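Adjusting a sagging cabinet door

Tall doors drop on the handle side when the top hinge works loose. Before touching the adjusting screws, open the door fully and check that the fixing screws in the side panel are tight. If a screw turns without gripping, move the plate or plug the hole first.

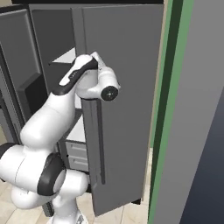

The screw nearest the door sets the side gap. Turn the top one a quarter turn at a time, then close the door and check the gap with a 4 mm spacer. Leave the lower hinges alone until the top edge is level.

Doors with 34 mm hinge cups, such as the older Gorard type, have no height screw. Slacken both plates, lift the door and retighten.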